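Tracking & Perception > Marker-based wrist pose > Cube flips during bathroom tasks, filter or solver?

lintel_42
Posts: 171

Back with another wrist cube question. I'm on the perception side of a small group that records household tasks with a head camera and a fiducial cube strapped to each wrist. The recordings go through a tracker called Bimura (in-house, C++ with Python bindings, started life as a weekend project and it shows). Bimura gives me a 6-DoF pose per wrist per frame, then a retargeting step turns that into gripper trajectories for the planner folks.

Kitchen stuff is fine. Folding is fine. Bathroom tasks are killing me. I get these orientation flips where one wrist snaps to a mirrored pose for a few frames and then snaps back. Position barely moves, rotation goes nuts. The retargeter sees the snap, hits a joint velocity limit, and the whole episode gets thrown out by our validity check.

What I've tried so far:

Lowered the corner refinement window from whatever it was to 5. Helped a bit on small markers, did nothing for flips.
Turned the One Euro filter way up. Flips got smoother, so now I have a slow wrong rotation in place of a fast wrong rotation. Great.
Median over a short window on the quaternions (yes I handle the sign). Kills single-frame flips, does nothing for the longer ones.

So is this a filter problem or am I kidding myself?

kettle_drum
Posts: 755

You're kidding yourself :)

That's planar pose ambiguity. When only one face of the cube gets detected, you're solving PnP on a single small square, and there are two solutions with almost the same reprojection error. Your solver picks whichever is lower by a hair and noise decides who wins. No filter is going to fix that in a principled way.

The whole reason people use a cube is that two faces give you non-coplanar points and the ambiguity goes away. Are you solving per face and averaging, or are you stacking all the corners from all visible faces into one solve? Please tell me it's the second one.

lintel_42

...it's the first one. It picks the face with the biggest area in pixels and solves that.

In my defense I inherited it! There's a comment in the code that says "multi-face later".

kettle_drum

Well there you go. Build a board definition for the cube (corner coordinates of every marker in the cube frame), collect every corner you detect, one PnP with all of them, then refine with LM. It's an afternoon of work if your cubes are printed accurately. If they aren't, calibrate the face-to-face transforms first, or you'll trade flips for a constant bias and be back here in April asking about that.

mossy_gantry

I'm going to disagree a little. Stacked corners are the right thing and you should do it, sure. But on our rig the wrist goes down to one visible face all the time, whenever the forearm rotates toward the camera. In those frames the stacked solve IS the single face solve and you're right back at the coin toss. So you need temporal logic anyway.

What worked for us: on single-face frames, ask the solver for both solutions (IPPE gives you the pair with both errors), then pick the one closer to the predicted rotation from the last good state. If the error ratio between the two is close to 1, trust the prediction. If it's clearly lopsided, trust the image. It's like twenty lines.

lintel_42

Ok that makes sense to me, and IPPE is already in our build. What do you predict with? Constant angular velocity?

mossy_gantry

Constant angular velocity with decay, yeah. Decay matters. Without it a fast wrist turn followed by an occlusion makes the predictor spin off into space and then it picks the wrong candidate with total confidence.

kettle_drum

I don't love hysteresis on pose hypotheses. If it locks onto the wrong one after a dropout, it stays wrong for as long as you're on one face, and it looks smooth, so your validity check waves it through. A flip you can see. A smooth wrong pose goes into the training set. I'd take a hole in the data over that any day.

mossy_gantry

Fair, but then you throw out half of every task that has any wrist roll in it. Holes aren't free either. And these recordings are offline, right? Lintel doesn't need a causal filter. Run it forward, run it backward, compare. Where the two passes agree, keep it. Where they don't, mark it bad. That takes care of your lock-on worry.

lintel_42

Yes, all offline! We record during the day and the batch runs overnight. It never occurred to me to run the selector both directions, I was stuck thinking like it had to run live on the arm.

fernwhistle

Jumping in because I do the planning side at a different place and I'm the person who receives this stuff. Please, please export a confidence per frame and don't just interpolate over the gaps. We use Driretti for the trajectory fits, and it takes a weight per waypoint. If you hand me a low weight I can let the optimizer slide through that stretch. If you hand me a slerp dressed up as a measurement, I'll follow it straight into the sink.

Also are you sure it's all ambiguity? Bathrooms have lots of shiny white stuff. I'd worry about exposure first.

lintel_42

Good point, I wasn't sure, so I spent this morning going through the rejected episodes by hand in the viewer. The worst batch by far is the hair dryer task over the washbasin.
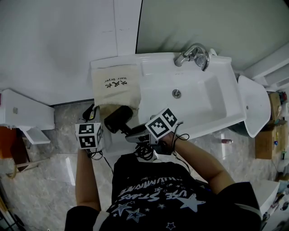
Anyway, on exposure. I dumped the raw detector output (candidates before ID decoding, then after) and the quads are being found most of the time. When they get rejected it's at the bit decoding step, where the white cells and the white border run together. So fernwhistle is at least partly right, there's a detection problem hiding under the pose problem. Losing a face to bad decoding is exactly what drops me down to one face, and then the coin toss starts. Two bugs holding hands.

A glossy white basin takes up a big chunk of the view in that task, and white cubes in front of it can't be giving the adaptive threshold much to work with. I also wonder about the cables. They hang off both cubes and they're black, and if one crosses a marker edge that's a quad gone. I haven't confirmed that one, it's a hunch.

kettle_drum

Check your adaptive threshold window sizes. The default range is tuned for markers on a nice contrasting background. With a white cube the quiet zone is your only friend, so make sure the printed margin around each black square is wide enough, and don't let anyone trim it to fit a bigger marker on.

And don't let auto exposure run on the full image. Lock it, or meter on a patch where the hands usually are. On a head camera the view swings from wall to floor to basin and the exposure chases it with a delay.

fernwhistle

Seconding the exposure lock. Motion blur too. If auto exposure is picking long shutter times indoors, your corners smear when the hand moves and then subpixel refinement happily refines to the middle of the smear. Set the shutter short, raise the gain, live with the noise. Detectors handle noise way better than blur.

mossy_gantry

One caution on gain, it depends on the sensor. Ours gets banding at high gain and the decoder hates banding. Try a sweep before you commit to anything.

lintel_42

Ok! Did a bunch of this over the last few evenings, so let me report back before I forget what I changed.

1. Stacked corner solve is in. Flips on two-face frames are gone. I felt pretty silly about how easy it was.

2. Calibrated the face transforms like kettle_drum said. One of the cubes had a face glued on slightly crooked, enough to see in the residuals. I kept the cube and stored its own board file.

3. IPPE with both candidates plus forward/backward agreement. I replayed a 50 episode subset and the ones that used to die on the velocity limit mostly get through now. Stretches where the two passes disagree get weight zero in the export.

4. Shutter is locked short. I haven't touched threshold windows yet.

There's still a stubborn kind of failure where the second face is there but seen at a really steep angle. The detector finds it, the ID decodes, and the corners are garbage. It pulls the stacked solve off by a few degrees. It doesn't flip, it just leans.

kettle_drum

Weight the corners by the foreshortening of their face. Or use a robust loss in the LM step (Huber is plenty) and let it sort itself out. I'd do the weighting first, because with only two faces a robust loss can decide the good one is the outlier.

fernwhistle

And thank you for the zero weights, whoever your planner person is owes you a coffee. What format are you exporting? We ended up using Effiong for the episode containers and its schema has a slot for per-channel validity that people tend to ignore.

lintel_42

Effiong too, and yep, I was ignoring that slot. I've been writing the weights as an extra float column next to the pose. I'll move them over, the downstream loader already reads the validity channel and has been getting all ones from me this whole time. Oops.

mossy_gantry

All ones is a classic. Ours was all zeros for a while and the loader treated a fully invalid channel as "not provided," so everything passed. Write a test for it.

tin_possum

Reading this with interest as I have the same flips with a different tracker. Dumb question, why not put an IMU on the wrist and skip all of this? Trendby has a fusion node that takes marker pose plus gyro.

kettle_drum

Not dumb. A gyro kills the ambiguity problem dead, the two candidates are usually tens of degrees apart and even a cheap gyro knows which way you turned. You pay for it with time sync. If the gyro and the camera clocks drift by a frame you'll get errors that are much more annoying to find than a flip. I'd still do it for a live system. For offline work with a head camera I'd get the optical part right first.

mossy_gantry

I'd do it for both, but I also have a hardware-triggered camera, so easy for me to say. Without a sync line, estimate the offset per episode by correlating gyro rate with the optical rotation rate. Works fine as long as there's enough wrist motion at the start. We ask people to wiggle their hands before every take.

tin_possum

The wiggle I can do. Thanks, I'll open my own thread when I've got plots.

lintel_42

Foreshortening weights are running on the batch tonight, using the cosine of the face angle squared with a cutoff for the really steep ones. Threshold windows are next, probably Monday, and I'll post the before and after residuals for the hair dryer episodes in this thread.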